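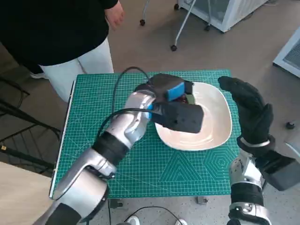
Plate and sponge on the gridded work mat, Mistudgate room.

CALL FOR PARTICIPANTS: TABLEWARE HANDLING SESSIONS

Dakorance is recruiting adults for paid sessions on everyday table tasks: wiping plates, setting out food, clearing and stacking. Results go into a handling guide for the Van Damme tableware line. Sessions are held at the Mistudgate room and run through the end of June.

Posted 02/02/2020
Reference: 969

What you will do

Each session lasts 70 minutes. You stand at a table fitted with a green cutting mat printed with a grid. The grid is used to record where an item is put down and how far it moves during a task. You will be given a plate, a sponge and a written task card. Typical cards:

Wipe the inside of the plate, rim included, with the scouring side of the sponge.
Place a bunch of grapes on the plate so that no part hangs over the rim.
Move the plate from one marked square to another without tilting it.
Clear the table and return all items to the tray.

Cards are repeated in a different order in the second half. Speed is not scored. Please work at the pace you would use at home.
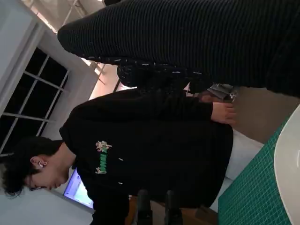 Reading time: 2 min

Who can apply

You must be 18 or older and able to stand for the full session, with one seated break of five minutes. Left-handed applicants are especially welcome, as that group is short at present. No kitchen or catering work is required. Tell us before booking if you have a skin reaction to dish soap or a food allergy. Fruit is handled but not eaten.

Wear your own clothes. Sleeves should be easy to push up to the elbow. Rings and bracelets must come off for the wiping cards and can be left in a locker.

Payment

One session pays $65. Participants who complete both sessions receive $126 in total, paid by bank transfer within two weeks of the second visit. Travel is not refunded.

Items on the table

The plate is square with rounded corners and a raised rim. The corners are the main point of interest, as residue tends to stay there when a flat sponge is used.
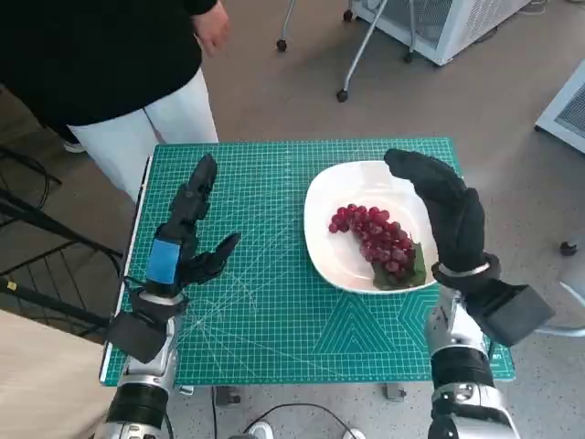

Fruit is used for the placing cards because a bunch changes shape when it is lifted and does not settle the same way twice. Leaves are left on when the supplier sends them. Fruit is replaced when berries come off the stem.

How to apply

Send your name, age, preferred hand and two possible time slots to Jolien Bosman, session desk, Dakorance, and quote the reference number. Questions on the task cards go to Suleiman Okafor. Places at the Ledemdale room are full and there is no waiting list for that site.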